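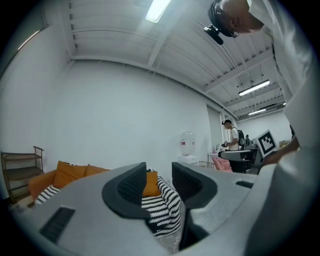 Man müsse dem Roboter gar nichts mehr programmieren, man zeige es ihm einfach, so wurde mir das am ersten Vormittag in Hernow erklärt. Zeigen sei ja das Natürlichste der Welt, das könne jedes Kind.

Ich habe zwei Tage lang gezeigt und bin weniger überzeugt als vorher.

Zur Einordnung: Das Projekt heißt Etside, und am Ende soll ein zweiarmiger Roboter ein Wohnzimmer aufräumen. Vorläufig gibt es diesen Roboter in Hernow aber nicht. Es gibt Greifer, die man in die Hand nimmt, einen links und einen rechts, und eine Kamera an der Stirn. Man führt die Aufgabe selbst aus, mit den Greifern statt mit den Fingern, und aus den Aufnahmen soll das Modell lernen. Meine Aufgabe lautete: Kissen nehmen, Kissen aufs Sofa legen, ausrichten, loslassen. Dann alles wieder runter und von vorn.

Die Vorgabe für eine Person waren 200 Durchgänge. Für die ganze Aufgabe will man 3000 haben. Als ich ankam, stand in der Liste 1309, und niemand konnte mir sagen, wie viele davon brauchbar sind. Gezählt wird, was hochgeladen ist. Die Durchsicht kommt später.

Was mich am meisten gestört hat, ist die Sache mit dem Tempo. Auf dem Merkblatt steht »natürlich bewegen«. Wer sich mit einem Greifer an jeder Hand natürlich bewegt, der packt daneben, greift nach, schiebt das Kissen mit dem Handgelenk zurecht. Das Handgelenk ist aber verboten, weil der Roboter keines hat, jedenfalls keines wie meins. Also bewegt man sich bald wie jemand, der einen Roboter nachmacht. Ich spiele dem Roboter einen Roboter vor, damit er davon lernt, was ein Mensch tut. Mich würde interessieren, ob das in Griditz, wo die Daten ausgewertet werden, schon einmal jemandem aufgefallen ist.

Dazu kommt der Rücken. Sofas sind niedrig, man steht vorgebeugt, und nach einer Stunde zeigt man vor allem, wie jemand mit Rückenschmerzen Kissen hinlegt. 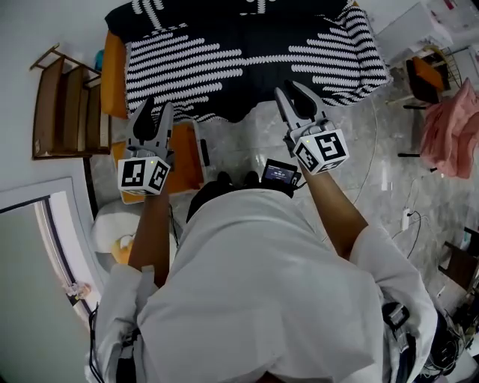 Die Würfel mit den Mustern seien das Entscheidende, bekam ich auf meine Nörgelei zu hören, damit wisse man jederzeit, wo der Greifer im Raum sei, und alles andere lasse sich herausrechnen. Auch der müde Rücken? Auch der, angeblich. Bei genügend Daten mittle sich das weg.

An dieser Stelle werde ich immer misstrauisch. Wegmitteln kann man, was zufällig schwankt. Wenn aber alle gegen Mittag anfangen, das Kissen eher zu werfen als zu legen (ich auch, ich gebe es zu), dann ist das kein Rauschen mehr. Dann lernt die Maschine Werfen.

Den Vergleich mit der Fernsteuerung hatte ich schon im Januar gemacht, bei Vasylenko, einer kleinen Firma mit einem echten Arm auf einem echten Tisch. Dort saß ich hinter einem Steuergerät, und der Arm machte mit Verzögerung nach, was ich vormachte. Furchtbar langsam. Ein Becher, der umkippte, lag dann eben da, und ich brauchte ewig, bis er wieder stand. Aber was dabei aufgezeichnet wurde, hatte der Arm wirklich selbst getan. Mit dem Handgreifer zeichnet man auf, was ein Mensch getan hat, und hofft auf den Rest. Dafür schafft man ein Vielfaches am Tag, das muss ich zugeben, und ein bisschen Spaß macht es anfangs auch.
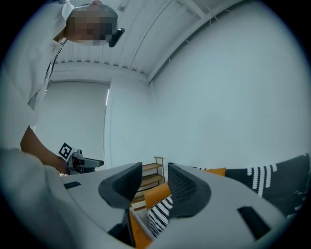

Wer noch nie einen Arm ferngesteuert habe, der romantisiere das, schrieb mir ein Leser nach meinem letzten Beitrag zum Thema, und wer es getan habe, der wolle nie wieder hin. Ich habe es getan und würde trotzdem wieder hin, wenigstens für einen Teil der Durchgänge. Irgendwer muss doch prüfen, ob das, was mit der Hand am Griff klappt, auch ohne Hand am Griff klappt. Auf meine Frage, wann das geplant sei, hieß es »nach den 3000«.

Meine 200 habe ich übrigens nicht voll bekommen. Falls die Durchsicht irgendwann stattfindet und man mir die Zahlen schickt, trage ich sie hier nach.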